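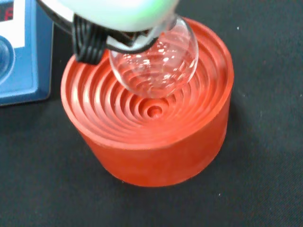 Buscar en el sitio
Introduzca una palabra
Buscar

El laboratorio docente de Donau cambia los aros de corcho por soportes de silicona

El laboratorio docente de química de Donau empezará el próximo curso con soportes nuevos para los matraces de fondo redondo. La dirección del centro comunicó en junio que los antiguos aros de corcho se retiran de todas las mesas de prácticas y que en su lugar se usarán bloques de silicona de color rojo anaranjado, con anillos concéntricos en la cara superior.

El pedido es de 249 soportes. Los suministra la empresa Osus, que ya entregaba al centro el material de vidrio, y se reparten entre las salas de prácticas y el almacén Brenden, donde se guarda el material para los cursos de verano.

Un matraz de fondo redondo no puede quedar de pie sobre una mesa plana. Hasta ahora cada tamaño necesitaba su propio aro, y los estudiantes perdían tiempo buscando el adecuado en los cajones. En el modelo nuevo los anillos bajan en escalones hacia el centro, como un embudo poco profundo, de manera que un matraz pequeño se apoya más adentro y uno grande más afuera. El mismo bloque sirve para varios tamaños.

El corcho tenía además otros problemas. Absorbía los disolventes, se manchaba y con los años se rompía por el borde. Según el inventario que hizo el laboratorio antes del pedido, quedaban 513 aros en los cajones, pero solamente 305 estaban en condiciones de uso. Los demás tenían grietas o habían perdido la forma, y algunos matraces se inclinaban cuando se dejaban encima.

La silicona se puede lavar con agua y jabón y secar con un paño. El laboratorio recomienda no poner sobre los soportes un matraz recién sacado de la manta calefactora hasta que los técnicos terminen de preparar las instrucciones de uso, con la temperatura máxima permitida. Esas instrucciones se colgarán en cada sala, junto a la lista de material.

Los primeros bloques se prueban ya en la sala Chowdary, que es la más pequeña del edificio. Allí se trabaja sobre una superficie de tela negra, donde el vidrio transparente no siempre se distingue bien, y el color vivo del soporte ayuda a encontrar el lugar donde se debe dejar el matraz. El personal de la sala ha pedido que se mantenga un solo color para todo el laboratorio – la empresa ofrecía también azul y gris – y la petición fue aceptada.

El coste total de la compra es de unos 3891 euros, transporte incluido. El dinero sale de la partida para material pequeño, así que no afecta a la renovación de las campanas de extracción, que tiene presupuesto aparte y continúa prevista para el invierno.

Con el cambio se modifica también una parte de la primera práctica del curso, la dedicada a la manipulación del vidrio. Los estudiantes aprenderán a bajar el matraz en vertical, sujetándolo por el cuello, y a no soltarlo hasta notar que el fondo está bien apoyado en los anillos. Antes se enseñaba a colocar primero el aro y a comprobar con la otra mano que no se movía. El guion de la práctica está en revisión y se publicará en la página del laboratorio antes de la inscripción de los grupos.

Los aros de corcho que todavía se pueden usar no se tiran. El laboratorio los ofrece a las escuelas secundarias de la zona, en lotes de tamaños mezclados, y las escuelas interesadas pueden recogerlos en la entrada del almacén Brenden por las mañanas, de nueve a una. Es necesario avisar antes en la secretaría del centro e indicar qué tamaños de matraz tiene la escuela. Los lotes se entregan por orden de solicitud, hasta que no queden más.

Los grupos que reservaron sala para los cursos de verano trabajarán todavía con una mezcla de los dos tipos de soporte. El reparto en las salas grandes se hará cuando terminen esos cursos, y los cajones de los aros antiguos quedarán libres para guardar tapones y adaptadores.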